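The box with the little squares, and how I got hooked on it

If you came by the back room last week and found me hunched over a small table, muttering at a plastic box, hello, and sorry for not looking up! I was recording. We're building up the set of hand-guided examples for Clokitz, our tabletop learning project, and it was my turn on the grippers.

You hold one in each hand, you do a small job with them, you stop, you put everything back and you do it again. The cables run down by your forearms and after a while you quit noticing them (until you reach for your coffee).

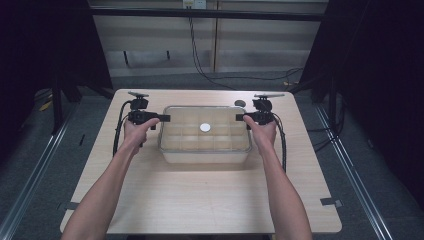
Words by Mojtaba Zamani
March 24, 2025

The job on my sheet was called "box and disc," which sounds like nothing. There's a clear box with a grid of little squares in it, and there's a white disc, and the two of them have to be dealt with in various ways, one short recording at a time. Slide the disc. Pick it up. Move the box with the disc still on it, using both grippers, and don't let the disc wander off. That last one took me most of a morning to get comfortable with, and I'd still call my left side the weak one.

My mistake on day one was speed. I wanted a big number next to my name, so I rushed, and Zachary Sandhu sat down with me afterward and played back a few of my runs. Ouch. I was jabbing. The system learns from whatever we hand it, jabs included, so he tossed 19 of them and told me to move like I was setting down a sleeping cat. It helped a lot! I also started pausing for a breath before I closed the grippers, and he says those recordings are much easier to trim.

We do keep some fumbles, by the way. If you lose the disc and then go back and get it, leave the recording running. Zachary wants those, as long as the recovery is a clean one, and he marks them separately so they can be left in or out of a training round.
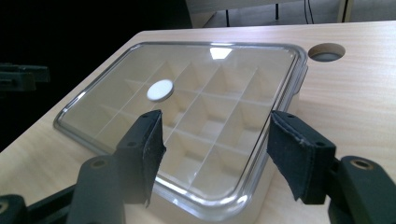
Filed under: Robots & Data

Clear plastic turns out to be the fun part, if you like your fun slightly annoying. It shines, it picks up the ceiling light, and you see the grid right through it. Shift the box a couple of inches and the bright spot lands somewhere new. So between runs we turn the box a little, or nudge the disc over, and we try hard not to fall into a favorite layout. I have one anyway. Zachary can pick out my recordings from the starting position alone, and he's asked me to please surprise him.

As for where we are: the Clokitz set stood at 1,642 recordings on Friday evening, and 828 of those are box and disc. The rest come from the earlier cup and cloth jobs. We'd like to have the whole desk series wrapped up by August, before everything moves over to the Travden room and we have to set up all over again.

I could use company, too. A shift is roughly 20 minutes on the grippers and then a proper break, and you don't need any background at all. Left-handed people especially, please come, we've got very few of you so far. The sign-up sheet is taped to the door, and there's a spare pair of wrist rests if you ask me nicely. Zachary will go over your first few runs with you, and he's kinder about it than I've made him sound.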